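Choosing a Label Printer for the School Library Store Room
Project report, second year, Office Systems and Equipment
Védís Egilsson
Riltbridge College

1. Background

The library at our college lends not only books but also cables, calculators, headphones and drawing sets. These things are kept in the store room behind the lending desk. Until this year the labels for them were printed on A4 sheets with the ordinary office printer, then cut and glued by hand. The labels came off after some weeks, and the scanner at the desk often could not read the code.

My task was to compare two small label printers which the library could borrow for a trial, and to recommend one. The first is the Clitier, a direct thermal printer. The second is the Ravn, which prints with a ribbon (thermal transfer). Both print on rolls and both connect by USB cable. The trial was done in November.

2. What the library needed

Before the trial I spoke with the staff at the lending desk and wrote down their wishes. They want a label that stays on plastic and on cloth bags. They want to change the roll without calling the technician. The printer must stand beside the desk computer, where there is little place, and it should not be noisy, as students are reading nearby. The price of the labels was more important to them than the price of the printer.

One wish I could not include was printing from a phone. Neither printer can do this with the software that the library has.
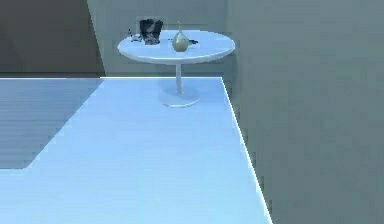

3. Method

I printed 500 labels on each printer, in batches, with the same file. Each label had a title line, an item number and a Code 128 barcode. The label stock was bought from Brorkbridge for both printers, but it was not the same material: the Clitier needs heat-sensitive paper and the Ravn used coated paper with a wax ribbon. This is a weakness of the comparison, and I come back to it in section 6.

To test the adhesive and the print I put labels on 12 items of different kinds from each printer. The items were then lent out normally. After six weeks I scanned all of them with the hand scanner from the desk. I also rubbed some spare labels with a damp cloth and with the hand gel that stands at the entrance, because the staff told me that students use it all the time.

For speed I measured the time from pressing the print button until the last label was out. I did not measure noise with an instrument, I only asked the staff.

4. Results

4.1 Speed and handling

The Clitier was faster. A batch of 50 labels took 89 seconds, and on the Ravn the same batch took almost double. For the library this difference is small, as they normally print only a few labels at once.

Changing the roll on the Clitier is simple: open the lid, put in the roll, close. With the Ravn there is also the ribbon, and two of the staff put it in the wrong way the first time, so the labels came out blank. After I had drawn a small sketch and fixed it inside the lid, it went better.

4.2 Quality after use

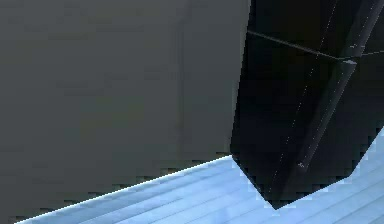

The bigger difference was seen after the six weeks. From the Ravn all the labels could be scanned at the first try. From the Clitier three could not be scanned at all. Two of these were on calculators which had been lying on a window sill in the sun, and the print had become grey. The third had been touched with hand gel and the bars had run together.

The adhesive held equally well on hard plastic. On cloth bags both were poor, and I would suggest sewn tags or plastic tags with a ring for these.

5. Costs

The Clitier itself is cheaper and needs no ribbon. However, labels that fade must be printed again, and somebody has to find the item first. I have not put a price on this working time.

6. Discussion and recommendation

I recommend the Ravn for items which are lent for more than one term, and this is most of the store room. If the library later wants to print short-time labels, for example for reserved books, the Clitier would be good enough.

The trial was short and the number of items was small. It would be better to test both printers with the same quality of label stock, and to include the summer months, when the store room gets warm.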